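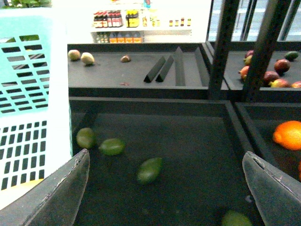
# Le presse-agrumes Womell, après un été de citronnade

J'ai acheté le presse-agrumes à levier de Womell au mois de juin, pour remplacer un petit modèle en plastique qui me faisait mal au poignet. Je cuisine beaucoup avec le citron vert : dans le riz, dans les lentilles, et surtout dans la boisson salée que ma tante Parvathi m'a apprise. Maintenant nous sommes en septembre et je peux donner un avis sérieux.

**Le poids.** L'appareil pèse 984 grammes sur ma balance. C'est lourd pour un objet qu'on sort chaque jour du placard, mais il reste stable sur la table et je presse avec une seule main.

**Le jus.** Avec un fruit mûr, il ne reste presque rien dans l'écorce. Pour une fête chez mon amie Hanane, nous avons rempli une carafe de 700 ml en une vingtaine de minutes, pauses comprises. Les petits citrons durs sont plus difficiles : ils glissent sur le cône et il faut les tenir avec les doigts. Je les roule d'abord sous la paume, comme on fait chez moi.

**Le nettoyage.** C'est mon reproche principal. Le filtre se retire bien, mais la pulpe entre dans la charnière et je dois prendre une vieille brosse à dents. La notice autorise le lave-vaisselle pour le filtre et le bol seulement. Une fois, j'ai oublié de rincer le levier le soir, et le matin il collait.

Les pépins passent quelquefois, surtout ceux des citrons jaunes. J'ai écrit au service client, qui m'a répondu en quatre jours et m'a proposé un filtre plus fin, payant. Je ne l'ai pas encore commandé.

Ma note : 4 sur 5. Pour deux verres par semaine, je trouve qu'un modèle manuel simple suffit. Si vous pressez tous les jours, je le conseille, avec la brosse à dents.

*Aishwarya Poduval*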